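Thread. Notes on how we gather grasping examples for the tabletop set, for anyone planning a similar collection. No results yet, only procedure.

The setup is called Stanholm internally. Hand-held grippers, one camera on each, ordinary household items on a white table. The person does the task with the gripper in the hand, and the policy is trained on the camera view and the finger opening.

Three views from the gripper cameras.
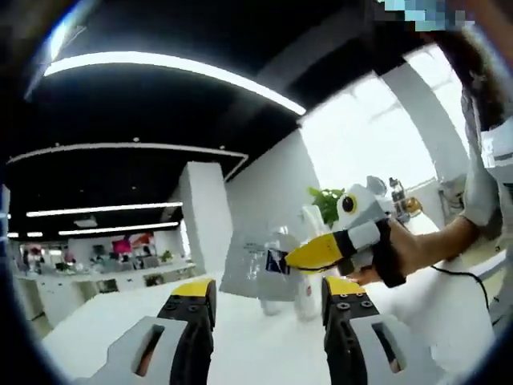
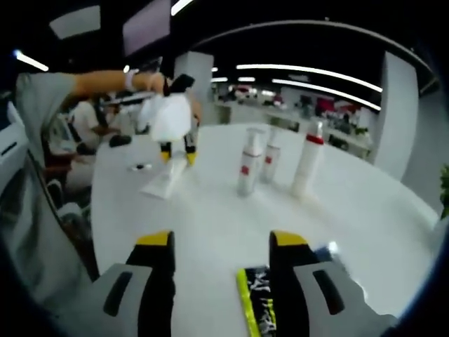
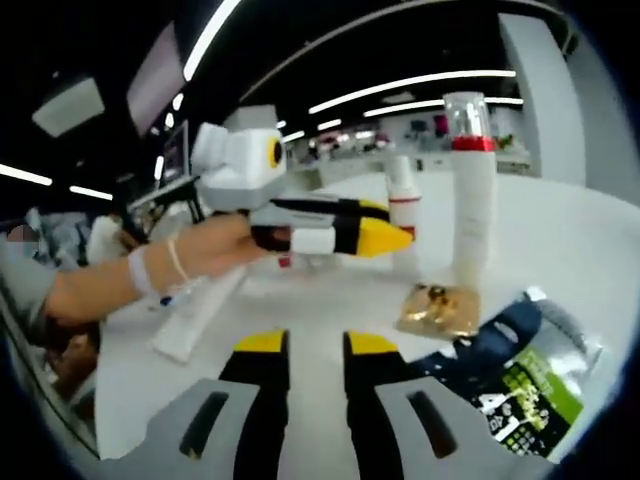 Yellow fingertips in all three; second gripper at work in the second and third.

On the tips. The yellow is there for the tracker. We get finger opening from the picture itself by finding two patches of known colour near the bottom. It fails when an object of similar yellow sits between the fingers. A toy bird's beak held near the fingers, for instance, as in the first one. We keep those recordings and take the opening from the encoder.

Fisheye lens throughout. We tried a narrower one in the first version (Trudus) and dropped it. With a narrow view the object leaves the picture in the last few centimetres of the approach and the camera pose estimate drifts. The wide view keeps pillars, ceiling lights and window edges in sight, and those are what the pose estimate holds on to.

The cost is that straight table edges come out curved. We don't undistort before training. We did one comparison with and without and could not separate the two.

Numbers so far: 3,306 recordings taken, 928 kept for the first training run. The gap is mostly one filter, described next. Target for the kept set is 2,000 by July.

The filter: a recording is dropped if the pose estimate is lost for more than 6 consecutive samples. Most losses come from close passes over the table, where the surface is plain white and glossy and gives the tracker very little. Slower approaches help. A patterned cloth would help more, but then the policy learns the cloth.

Second cause of loss, smaller: an arm crossing near the lens. With two people at one table it happens often. We now agree who reaches first before recording starts. Dull, but it cut the losses more than any change to the code.

Object choice. Pump bottles are good because they can be taken by the body or by the neck and the two grasps need different wrist angles. Tubes lying flat are hard, as the fingers have to come down almost to the table. Crumpled soft things are hardest to label. Where does the grasp begin, at first contact or when the thing stops deforming? We use first contact.

Clear plastic is a separate problem. Cups and clear bottles take their look from whatever is behind them and from the ceiling lights. We log them under their own tag so they can be weighted or held out.

Packets and wrappers too. Shiny film changes appearance with every small turn. Fulow, our labelling tool, tracks a bottle through a whole recording without help and loses a wrapper in the first second. Those are done by hand.

Helju Kazlauskienė wrote the labelling guide and keeps it to two pages. Start of reach, contact, lift, release. Four marks per recording and nothing else. An earlier guide had eleven, and two labellers rarely agreed on more than half of them.

Recordings with a fumble are kept if the person recovers and finishes. They carry a tag. Early on we deleted them, and the first policy (Văduva) closed its fingers beside the object and then carried on to the drop position with nothing held. It had never seen a missed grasp being corrected.

We don't tidy the background. People sit, chairs move, the light through the window changes. Faces are blurred before anything is stored for training. A held-out set from a second room will tell us whether leaving the background alone is enough.

Asked in replies: no, we do not use a fixed layout. Each session starts with the items placed by someone who is not recording, with no instruction beyond keeping them within reach. Fixed layouts gave us very clean recordings and a policy that went to the same three places on the table.

Also asked: calibration. Every gripper at the start of a session and again if it has been dropped. A knocked camera mount is hard to see by eye and shows up later as a constant offset in the contact point. We lost a full day of recordings to this before adding the second check.

Open question, input welcome. With two grippers over one table, should the other person's gripper be masked out for training? It looks almost the same as one's own fingers from some angles. Current plan is to train with and without and compare on the held-out room. Will post the numbers in this thread once the 2,000 are in.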